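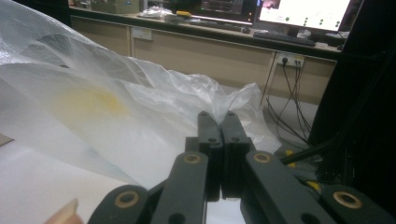 Etenesh Mamo wrote to me last December that she irons hers. Irons them! Between two tea towels, on the lowest setting, and then they go in a shoebox standing up like index cards. I read her comment twice and then went to look at my own drawer, and that was the start of all this.

I love a thin plastic bag. I know, I know. But the crinkly see-through kind is so useful — it weighs nothing, it lets you see what you put in it, and it squashes down to the size of a walnut if you're patient. The trouble is that I'm not patient, so mine live in a big rustling cloud behind the potatoes. When I finally pulled the cloud out onto the kitchen floor there were 124 bags in it (yes, I counted, I wanted to tell Etenesh).

My way of flattening one goes like this. Pinch a corner, shake it open once, lay it on a smooth table and push the air toward the open end with the side of your hand. Fold it in half the long way, then in half again, and roll. Ten minutes gets me through a decent pile, with the radio on!
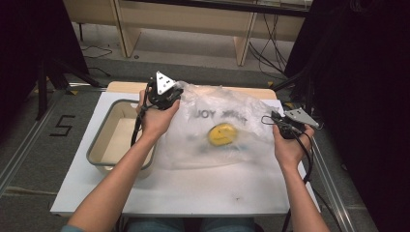 Hurkeck Home Tidying Club — Members' Blogs

Check inside before you start smoothing, too. Something yellow and round in or under a see-through bag is easy to spot, even with JOY printed across the plastic, but small things hide in the wrinkles. I've found four buttons and a bus ticket so far, and Necati Akyol swears he once folded up a perfectly good lemon slice.

I keep a shallow tray next to me for whatever comes out. Bags with holes go straight to the store drop-off, and the printed ones I save for gifts, because I like them. Etenesh, I still haven't tried the iron. Maybe this weekend, if I can find the tea towels.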